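Life between the tides: an afternoon with Yae Nishimura

Yae Nishimura had her boots on before I'd parked. Low water at Lotinau Cove was at 3:35, and she wanted every minute of it.

"People think of the seashore as one habitat," she told me as we climbed down over the rocks. "It's a whole stack of them! You can walk through four or five different worlds in the time it takes to eat a sandwich."

Nishimura has been studying tide pools for most of her adult life, first as a student and now as the person who runs the shore walks at the Jorance nature center. She grew up a long way inland and didn't see the ocean until she was eleven. "I put my hand in a pool and an anemone grabbed my finger. It felt like sticky tape. I think I talked about it for a month."

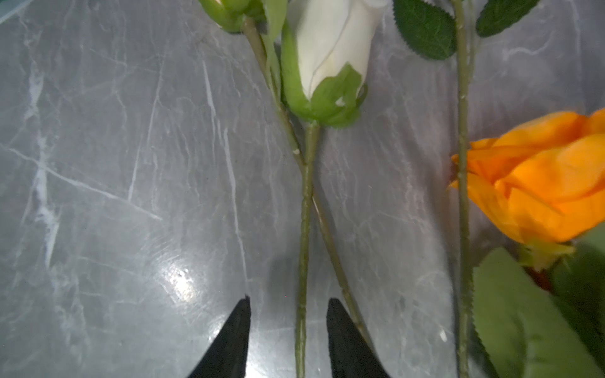 She started me at the top of the beach, in what she calls the splash zone. The rocks up there only get wet from spray or from the very highest tides, and at first I saw nothing but gray stone. Then she handed me a magnifying glass. The cracks were full of tiny periwinkle snails, sealed up tight.

"They're waiting," she said. "A periwinkle can close its door and sit there for days. It glues the edge of its shell to the rock with mucus and keeps its own little bit of water inside. Isn't that wonderful?"

A few yards lower came the barnacles, packed together so closely that there was hardly room for a boot. Nishimura got down on her knees beside a shallow pool and made me do the same. Under the water the barnacles were open and feeding, flicking their feathery legs in and out. "Those are legs! It's standing on its head and kicking food into its mouth. Kids love that one, and so do I."
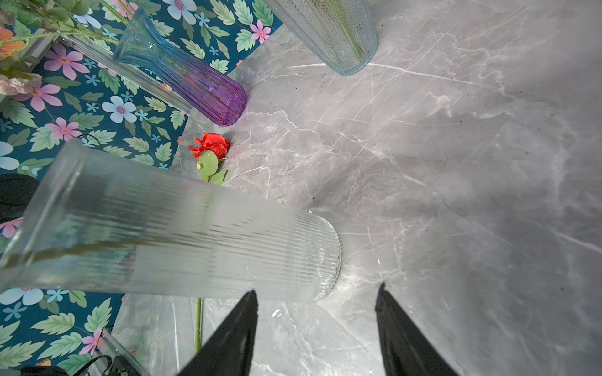

Why the pools are so hard to live in

I had imagined a tide pool as a safe place to sit out the low tide, and Nishimura laughed when I said so. On a hot day a small pool warms up fast and loses oxygen. Water evaporates and what's left gets saltier. Then it rains, and everything living there is suddenly sitting in water that's nearly fresh.

"A sculpin in one of the high pools has to deal with all of that before dinner," she said. "And then the waves come back and try to smash it against a rock."

Her colleague Rogelio Lagman joined us at the lowest pools, where the seaweed is thick and the sea stars hang on under the ledges. The two of them keep a log of what they find along the same 200 feet of shore. Last season it ran to 1,157 entries, and Lagman can tell you about a surprising number of them. His favorite is a small octopus he watched walk across bare rock from one pool to the next one Sunday morning. "I didn't breathe," he said. "I was afraid I'd scare it."

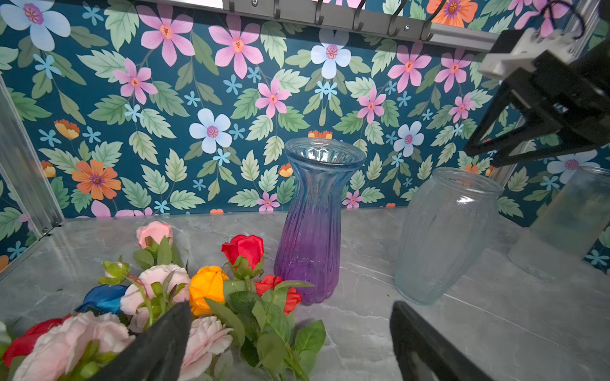 Color was the thing I kept asking about, and it's a subject Nishimura can go on about happily. Some anemones get their green partly from algae living inside them, and they can turn pale if they spend too long in the shade. Plenty of small crabs and shrimp match the weed they live in. She thinks we're used to flowers doing this sort of showing off, the way they do on a wallpaper with big pink blossoms over deep teal, and so we call anemones "flowers of the sea" and forget that they're animals that eat other animals. "A flower wants a visitor," she said. "An anemone wants lunch."

Her advice for a first visit is simple. Check the tide table, get there an hour before low water, and never turn your back on the waves. Wet your hands before you touch anything. If you lift a small rock, put it back the same way up, gently, because whatever lives underneath needs the dark and the damp.

"And then pick one pool and stay with it," she said. "Ten minutes, at least. Let everything forget you're there."

I tried it. For a while there was only a bit of weed moving. Then a shell I'd taken for empty got up and walked off, and a hermit crab's eyes came poking out the front. Nishimura was already waving at me from the next ledge, where Lagman had found a sea slug.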